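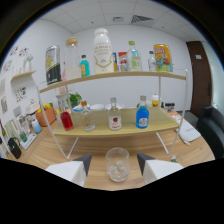

Home Organization, Unit 4: Two-Tier Shelves
Handout 2, Pretau Adult Learning Center

A two-tier stand doubles the storage on a stretch of tabletop. Measure before you load it. Our practice stands are 18 inches wide, and most fit under a standard wall cabinet.

Upper shelf
Put the largest bottle near the center and build out from it. Small boxes stand upright next to it, labels forward. Cans and lidded jars go toward the ends.

Lower shelf
Glass bottles go in one row along the front edge. Bowls sit behind them. Check that every bottle stands straight, as a leaning one at the end of a row is easily knocked off.

Keep drinking glasses off the stand. Set them on the table in front.

For next class: draw your own shelf at home, both levels, and bring the sketch to Room 102. Read the Balogh packet, sections 1 and 2.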